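Bozsik 40 Refillable Glue Stick Set: Review After One School Term

The Bozsik 40 is a refillable adhesive stick sold to schools and small print shops. The body is reusable and the adhesive core is replaced from the bottom. I tested the standard set, bought from a stationer in Getville, against the disposable Ollell sticks our bindery room had used before.

Specification

Core weight is 40 grams. The adhesive is a PVP type, solvent free, with a stated open time of 2 minutes on uncoated paper. Refills ship in sealed foil. The advance mechanism is a coarse screw with a detent at each half turn.

Adhesion

Test sheets were 80-gram copy paper, card stock and a coated cover paper. On copy paper and card the bond was complete after overnight pressing, and every sample tore in the fiber before it released at the glue line. Coated paper was weaker. Strips peeled cleanly at one corner on the first pull, and a second coat made little difference.

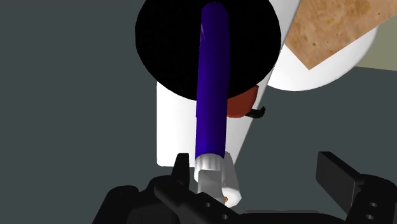
Open time measured shorter than stated. On dry copy paper it was closer to 90 seconds before the sheets could no longer be shifted. That is enough for envelopes and small labels. For a full letter-size sheet it is tight, and the work should be aligned against a stop before the glue goes on.

Coverage

I logged 346 standard label applications from the first core and 992 from the first three cores combined. The Ollell sticks gave fewer per gram, mostly from breakage at the collar. The Bozsik core is firmer and did not break, but it drags on thin tissue and will wrinkle it.

Mechanism and refilling

Refilling takes under a minute. Unscrew the base, push out the spent carrier, seat the new one until it clicks. Esko Räsänen, who runs the Thursday binding class in Bovcombe, reported two carriers that did not click and then spun freely under load. Mine all seated correctly. The detent is stiff for younger children. 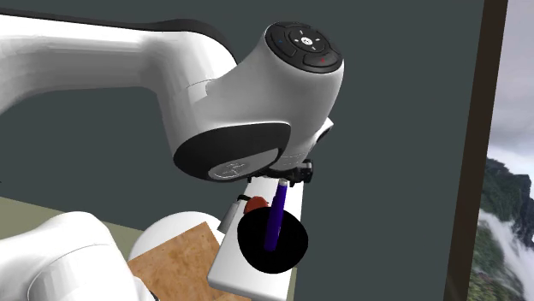

Storage is the weak point. A core left uncapped overnight formed a skin 2 millimeters thick, which had to be cut off with a blade. Capped, the same core showed no change after the June break. The instruction leaflet covers none of this and prints the refill part number in type too small to read comfortably.

Cost

The set costs more than a box of disposables, and the price difference is recovered at the fourth refill. Dénes Kerekes, who orders for our room, has moved card and copy paper work to the Bozsik and kept a liquid adhesive for coated covers.

Rating: 4 out of 5 for paper and card, 2 out of 5 for coated stock. Refills are sold in packs of six.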